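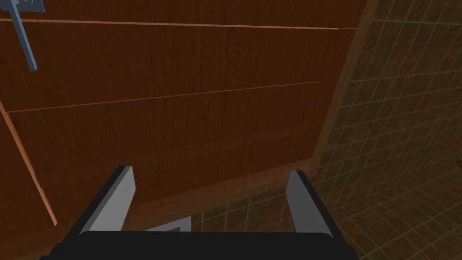
Hanneke Dierckx wrote that she would price the gripper before the arm, as the arm quote had gone up twice on her last order once the fingers were chosen.

Her order is the one used in this section.

Section 3. Planning the purchase

Complete this section before asking Hindholm for a quote. You will need a floor plan and the list of tasks from Section 2.

1. Write down each task the arm must do and the largest item it must hold. Drawers and cabinet doors go on a separate line from loose items.

2. Choose the gripper. Check the full opening between the fingers against your list. Allow 40 mm of clearance on each side of the gripper body when working close to furniture or walls.

3. Choose the arm. The Bellia reaches 854 mm. If any task falls outside that, price the Edolo instead.

Note: reach is measured from the base to the wrist. Do not add the length of the fingers.

4. Run the tasks in simulation. Model the room with its real floor and wall finishes where you can, and include anything left lying on the floor.

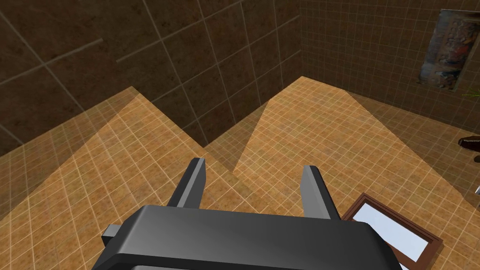
Fig. 3-2. Simulated room, gripper open above the tiled floor.

5. Mark every task that failed in simulation. Either remove it from the order or budget for a second set of fingers.

6. Fill in the budget sheet. Enter the arm, gripper, mounting, cabling, training and spares as separate lines. Leave the delivery line blank; Hindholm fills it in.

7. Add 11 per cent for installation. Sites with an uneven floor should ask for a visit first.

Caution: do not order the mounting plate until the floor has been checked. Plates are cut to order and cannot be returned.

Caution: simulation licences are charged by the seat. A seat left open over the September renewal is billed for the full year.

8. Send the sheet and the floor plan to Nii Fiadzo. Quotes are held for over three weeks, and the exact end date is printed on the first page.

Prices on the budget sheet were last checked on Mar 14, 2023.

We use cookies to remember your settings on this site. Accept all | Manage cookies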